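Frequently Asked Questions: Household and Shop-Floor Robots

The Drelton Center for Applied Automation receives regular inquiries from homeowners, small manufacturers and schools. The answers below were prepared by Albertina Salgado and Chaminda Fakir of the Center's public information office and were last reviewed on 2 March 2025.

Can I buy a robot that will do my housework?

Single-purpose machines for vacuuming, mopping and mowing are widely sold. A general helper that can clear a table, load a dishwasher and fold towels in an ordinary home is not something the Center can recommend at this time. Several have been demonstrated, usually in rooms prepared for the purpose.

Why is tidying up so difficult for a machine?

A person picking up a child's blocks does not think about where each one lies or which way it is turned. A robot must work out both before it can close its fingers in the right place. For this reason much research begins with very plain tasks, often in computer simulation, where a trial can be repeated many times at little cost and nothing is broken. 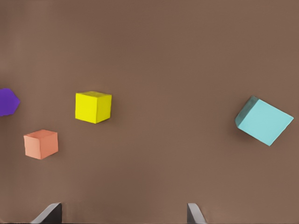
Simulated tabletop with colored blocks, viewed from directly above. The gripper fingers are at the bottom.

Does success in simulation carry over to real objects?

In part. Simulated blocks have known shapes and behave in a regular way. Real items slip, bend, stick together and reflect light. In the Center's Claltura study, a sorting routine completed 95 percent of its attempts in simulation and 42 percent on a physical bench with the same settings. Further adjustment on the bench improved the second figure, but the gap did not close.

What about the shop floor?

Conditions there are more favorable. Parts arrive in known sizes, lighting can be controlled, and people can be kept at a safe distance. Palletizing, machine loading and spot welding have been automated for many years. Mixed bins, soft packaging and cable work remain hard. Of the 37 member firms that answered our February survey, four reported a robot picking loose parts without an attendant.

Will a robot replace my employees?

The Center does not issue forecasts on employment. Members generally report that one task within a job is automated -- seldom the whole job. Gyula Pintér, our liaison for small firms, can discuss individual cases.

May I leave a robot arm running unattended at home?

No. Arms sold for hobby or classroom use should be switched off when no adult is present. Please follow the maker's instructions regarding reach, load and emergency stop.

Does the Center lend equipment to schools?

Yes, within the Drelton district. Requests are handled by Cledwyn Wynne and should be received one term in advance. Loans include simulation software -- a physical arm is provided only where a trained teacher is on staff.

Contact: Public Information Office, Drelton Center for Applied Automation | © 2025 | Back to top

This site uses cookies to remember your preferences. By continuing, you agree to our cookie policy. Accept | Manage settings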